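Sorting Plastic Food Trays at Home: A Study of Household Recycling in Jevthorpe

Student project report
Submitted 17/01/2024

Summary

This report looks at how households in Jevthorpe sort plastic food packaging, with most attention given to trays. The work was done over seven weeks in the fall term. I kept a record of the packaging thrown out by 18 households, gave a short survey to the same households, and read the sorting rules given out by the town and by Hiltis, the company that collects the recycling. The main finding is that people sort bottles well and trays badly. Black trays caused the most trouble. Many households put them in the recycling even though the local rules say they go in the trash. A second finding is that people who had a printed copy of the rules near the kitchen bin made fewer mistakes than people who did not.

Background

Plastic packaging is made from several kinds of plastic. The ones most often found in a kitchen are PET, HDPE, and polypropylene. Bottles are usually PET or HDPE. Trays can be PET, polypropylene, or polystyrene, and two trays that look the same can be made of different things. A number inside a triangle is often pressed into the base. The number tells you the kind of plastic. It does not tell you that the item can be recycled where you live, and several people in the survey thought it did.

Color also matters. Many sorting plants use near-infrared light to tell one plastic from another. The light bounces off the item and a sensor reads what comes back. Black plastic is often colored with carbon black, which absorbs the light, so the sensor gets little or nothing to read. The item then goes down the line with the rejects. Some makers have switched to other black pigments that can be detected, but a shopper has no easy way to tell which is which.

Jevthorpe moved from weekly to every-other-week recycling collection the March before this project. At the same time the list of accepted items was changed. Clear trays were added. Black trays were left off. Every address was mailed a folded leaflet, and the rules were also posted on the town website.

Questions

I set out to answer these questions:

Which kinds of plastic packaging do households sort wrongly most often?
Do people know the rule for black trays?
Does having the leaflet in sight make a difference?

Method

Households were found by putting a notice in the lobby of two apartment buildings and by asking on my own street. Anyone who was a student in my course was left out. Of the households that took part, most were families or couples, and a few were people living alone.

Each household was asked to rinse its plastic packaging and keep it in two bags, one for what they would recycle and one for what they would throw away. I picked up the bags once a week. I emptied each bag on a plastic sheet in the garage, sorted the items by type, and wrote down the type, color, number on the base, and which bag it came from. Lids were recorded apart from their containers. Film lids still stuck to a tray were recorded as part of the tray and marked with an F.

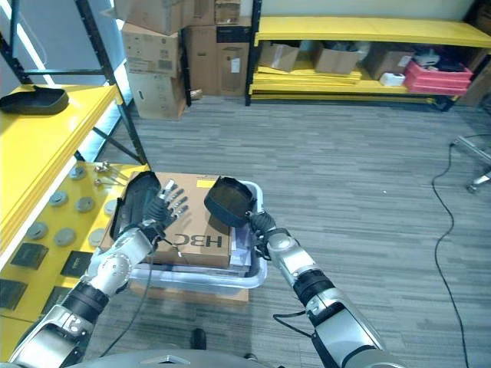
Items that had no number on the base were put in a group called "unmarked." I tried floating small pieces in water to tell the lighter plastics from the heavier ones, since polypropylene floats and PET sinks. The test worked on clean, flat pieces but not on pieces with air caught in the surface, and I stopped using it after the second week. Unmarked items stayed unmarked in the results.

The survey had seven questions and was filled out on paper at the end of the collection period. It was given at the end so that the questions would not change how people sorted. The questions asked where people looked for the rules, whether they still had the leaflet, and what they would do with a few named items.

Results

Almost 1,000 items were recorded in all. Bottles made up the largest group, followed by trays, then tubs and pots, then loose lids. A small group of other items included a coat hanger, plant pots, and a broken measuring cup.

Bottles were sorted correctly in nearly every case. The few that went in the wrong bag were mostly small bottles from the bathroom. People seem to think of recycling as something done in the kitchen, and two survey answers said as much.

Tubs and pots were sorted fairly well. Yogurt pots were the weak point. Some households put all of them in the trash on the grounds that they were too small to bother with.

Trays were the worst group. Clear trays were often thrown away even though they had been on the accepted list for months. Black trays went the other way and were often recycled when they should not have been. Meat and fish trays were more likely to go in the trash than fruit trays, whatever their color. I think this has more to do with how they smell than with any rule.

Loose lids were mixed. The leaflet says to put lids back on bottles but does not say what to do with the lid from a tub. Households handled this in different ways, and it is hard to call any of them wrong.

On the survey, most households said they were confident about the rules. Fewer than half gave the right answer for a black tray. The most common wrong answer was that it could be recycled if it was clean. One person wrote that they had always assumed the color was only there to make the food look better, which is in fact part of why it is used.

Households that kept the leaflet on the fridge or inside a cabinet door made fewer mistakes with trays than the rest. Households that said they still had it "somewhere" did no better than those that had thrown it out.

A note on brands

Packaging from the store brands Won and Hivo came up in nearly every household, as both are sold at the supermarket nearest to most of the people who took part. Won ready meals came in black trays for the whole project. Hivo changed some of its ready meals from black to clear partway through, in the fourth week. The change shows up in the records as a drop in black trays, and it made week-to-week comparison harder than I had planned for. I did not contact either company.

Discussion

The results suggest that most mistakes come from people following a rule of thumb that worked under the old system. "If it has the triangle, it goes in" is simple and easy to remember. It is also wrong for several common items. A rule that depends on color as well as type is harder to keep in mind while clearing up after dinner.

The leaflet itself could be better. It uses the words "pots, tubs and trays" in large print on the front and puts the exception for black trays in a smaller box on the back. A person who reads only the front would reasonably conclude that all trays are accepted. The website has the same problem, and the exception is two clicks away from the main list.

Collection day may matter too. With pickup every other week, some households ran out of room in the recycling bin and put the overflow in the trash. I did not ask about this in the survey and only heard about it when picking up bags. It should have been one of the questions.

Limits of the project

The sample was small and was not chosen at random. People who agree to hand over their trash for a school project are probably more interested in recycling than most, so the real rate of mistakes in the town could be higher. Knowing that someone would look through the bags may also have made people more careful.

Two households missed a week each. Their numbers were left in for the weeks they did take part. I also changed how I recorded lids after the first week, so the week one lid figures are not included in the totals.

If I did this again I would use at least 20 households from different parts of town, weigh the bags as well as record the items, and try out the survey on a few people first. Question five was worded badly. It asked what people "would do" with a greasy tray, and some answered that they would wash it, without saying which bin it went in after that.

Recommendations

Hiltis and the town should move the black tray rule to the front of the leaflet and use a picture of one. The rule for tub lids should be added. A sticker for the bin lid would probably be kept longer than a folded sheet of paper. A short reminder in the bathroom products aisle or on the back of the collection calendar might help with bathroom bottles.

Sources used

Jevthorpe household recycling leaflet and website pages
Hiltis collection calendar
Course notes on polymers and materials
Household records and survey sheets (kept in the project folder)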